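# Gripper swap week

We've been trying the Ullar fingers against the old Rarby set, and I've got opinions! Renata wanted narrow tips, I wanted big flat pads, so we ran both on the foam table (same arm, same controller, 21 picks each) and argued about it over lunch on Friday.

The flat pads won me over. They're dark, padded and a decent size, and I like how wide they open – plenty of room to come down over something soft without knocking it sideways. Tadeusz still favours the narrow ones for small parts, so we'll keep two sets on the shelf for now.

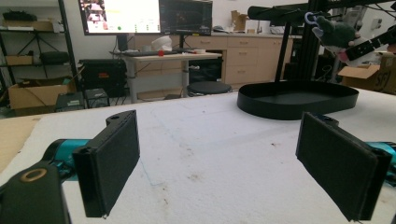
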